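Home Organization Basics, Unit 4: Cups, Baskets and the Clear Table
Course handout, Kandby Evening Classes

Hi again everyone! These are my notes from the cup unit, typed up a little more neatly than what I had on the board. Bring them back next time, because we'll build on them when we get to shelves.

We're starting very small: one square table, one wire basket, a few cups. I know it seems like nothing (somebody asked if we could skip straight to pantries), but every habit you need for a pantry is already sitting on that table. 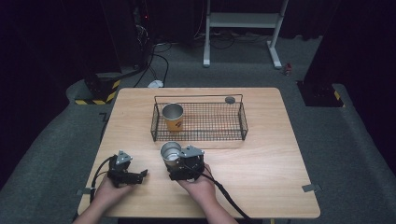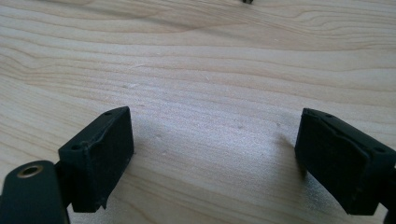
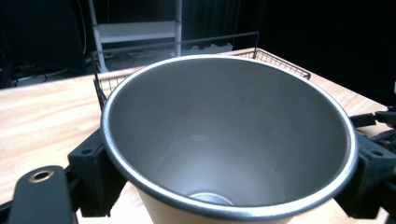 1. Start with the basket

Put the container down first, then start picking things up. I say this every term and every term half of you have a cup in each hand before there's anywhere to put them. The black wire-mesh one in the first picture is the type I like for this. The sides are low, so you can see what's in it without leaning over, and the handles at the short ends mean the whole lot goes to the sink in one trip.

Set it toward the middle or the back of the table. The front strip is your working space, and you'll want it for turning cups around and deciding what they are.

2. Sort by what happens next

My old handout had you sorting by color, and I've dropped that completely. Ask where the cup is going instead. An orange paper cup and a silver metal cup can share a basket on the way out of the room, but they part ways at the kitchen door - one is headed for the trash or recycling, the other for the sink. If you can see the split coming, stand the paper ones at one end and leave the other end for metal.

Little flat things (coins, lids, discs, bottle caps) can ride along in the mesh as long as they're bigger than the holes. Check the corners before you tip anything out!

3. How to hold a cup

Hold it from both sides, just under the rim. Look at the third picture: there's a rolled lip on that cup, and the hold is right below it, so the opening stays clear. Fingers inside the cup are a bad habit and I have it too. With a cup that gets narrower toward the bottom, a low hold tends to slide, so go high.

Keep the mouth facing up until you've looked inside. Deep cups hide things. The Clirkolon tumblers I use at home hold 300 ml and I've found a spoon in the bottom of one more than once.

4. Bare wood between rounds

Take a second to look at the stretch of pale wood in the middle picture. That's what I want between your hands before you begin the next round. Wipe with the grain, let it dry, then carry on. If you're in room 319 the cloths are in the drawer under the window, and please hang them up after.

5. For next time

Pick one surface at home and do it three evenings running. Write down where each cup went and how long you took. My best is 709 seconds for the whole dining table, and I'd love for someone to beat it.

Reading: the chapter on open containers in the Plollau workbook. The Magalhães booklet is optional, but the page on stacking is worth a look if your cups are all different sizes.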